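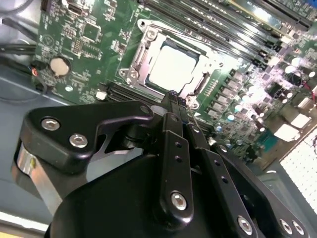 By the Imia Kids art desk
Reading level: ages 8 to 11
Updated in February

How does a mural get onto a wall?

A mural is a very large picture made on a wall or a ceiling. The word comes from the Latin word for wall. You can find murals on schools, libraries, parking garages, train stations and the sides of stores. Some are older than the towns around them, and some were finished last week.

People have been painting on walls for a very long time. Before there was paper or canvas, there was rock. Cave painters used colored earth, charcoal and chalk, and some of their animals can still be seen today. Later, rich families paid artists to cover the walls of their houses with gardens and birds.

Most of the murals you walk past today are painted outdoors, where anyone can look at them for free. This is called public art. Statues in parks and patterns set into sidewalks are public art too.

Who decides?

An artist can't just pick a wall and start. Every wall has an owner, and the owner has to say yes. The owner may be a person, a company or the city. In many towns the artist also needs a permit from city hall.

Often the town has the wall first and goes looking for the artist. It puts out a notice called an open call. The notice says where the wall is, how big it is, how much money there is and what the picture should be about. Artists send in sketches, and a small group of people picks one.

When the city of Zestholm wanted a mural for the back of its bus station, the notice asked for "something about the river." It got sketches of fish, boats, bridges, a flood and a giant pair of rain boots. The fish won.

Getting the wall ready

Paint doesn't stick well to dirt, so the wall is washed first, usually with a hose that sprays water very hard. Cracks are filled. Loose old paint is scraped away. Then the wall has to dry, and with brick that may take several days.

Next comes a layer called primer. Primer is a plain paint, often white or gray, that helps the other paint hold on. It also stops rough brick from soaking up all the color.

The wall at the Zestholm bus station covers 2,693 square feet. That is more floor space than you would find in many houses.

Making a small picture big

This is the part people ask about most. The sketch might fit on a kitchen table. How does it get to be three floors tall without the fish turning out lopsided?

One way is to use a grid. The artist draws small squares over the sketch. Then the same number of large squares is drawn on the wall, using chalk and long strings pulled tight. Whatever is in the first small square goes into the first large square. If a fin crosses the corner of square nine on the paper, it crosses the corner of square nine on the wall.

A second way is to use a projector. The artist waits until dark, shines the sketch onto the wall and traces the lines. It is quick, but there has to be enough room to put the projector far back. On a narrow street there isn't.

A third way looks like a mess. The artist covers the wall with scribbles, letters and odd shapes, then takes a photo of it. On a computer or a phone, the sketch is laid over the photo. Now the artist can see that the fish's eye goes next to the squiggle that looks like a pretzel. The scribbles are painted over later.

Painting

Wall paint for outdoors is tough. It has to put up with sun, rain and frost. Many artists use acrylic paint, which is made with a kind of plastic and dries fast. Others use spray cans, and plenty use both. Brushes and rollers are good for large flat areas. Spray cans are good for soft edges, like fog or the shine on an apple.

The artist usually starts at the top and works down, so that drips don't land on finished parts. To reach the top they stand on a scaffold, which is a set of metal poles and platforms, or on a lift that goes up and down. They wear a hard hat and often a harness. With spray paint they wear a mask as well, as the fumes are bad for your lungs.

Weather matters a lot. Most paint won't dry properly if it is too cold, and rain can wash it off before it sets. A mural that should take two weeks may take five.

Murals without paint

Not every mural is painted. Some are mosaics, which are pictures made from small pieces of stone, glass or tile. The one beside the swimming pool in Purklow is made of 567 square tiles, and each was decorated by a student from one of the town's schools. The tiles were baked in a kiln, a very hot oven, and then glued to the wall in order. Each tile had a number on the back.

How long do they last?

Sunlight slowly fades color. Reds and yellows often go first – you may have seen an old sign that has turned mostly blue. Many murals get a clear top coat, a bit like sunscreen. Even so, an outdoor mural may need touching up after ten years or so.

Some murals are painted over on purpose. The long wall on Quintanilla Street in Zestholm gets a new picture every other summer. The town takes photos of the old one before it goes.

Words to know

Mural: a large picture on a wall or ceiling
Open call: a notice inviting artists to send in ideas
Primer: the first layer of paint, under the color
Scaffold: poles and platforms for working high up
Mosaic: a picture made from many small pieces
Kiln: a very hot oven for baking clay

Try it yourself

Draw a simple animal on a small sheet of paper. Rule lines over it to make four squares across and four down. Take a big sheet of paper, or tape several together, and rule four large squares across and four down. Copy one square at a time. Use a pencil first – you will want to fix things. Color it in last, starting at the top.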